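Kitchen helpers wanted — Carnlow

Filby Street lunch club needs 3 people to help cook and serve, starting November. Up to 12 hours a week, mornings mostly. Paid, plus lunch.

Prep, serving, wiping down, some lifting. We feed 50 on a normal day so you need to be OK with busy. No experience neccessary — we'll train you. Food handler card a plus.

Apply at the Mercado front desk before noon, or leave a note with your phone number an best time to call. 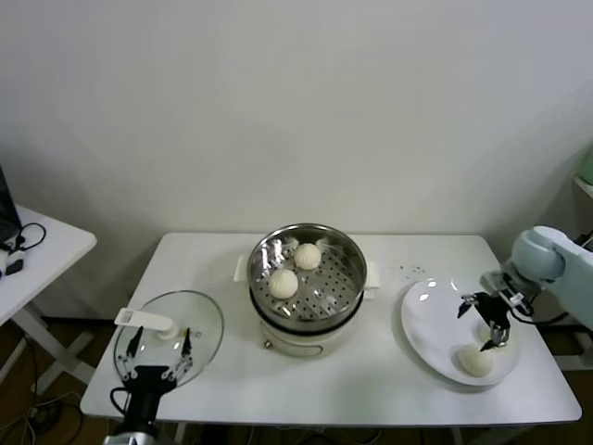
Steamed buns, two in the basket and one on the plate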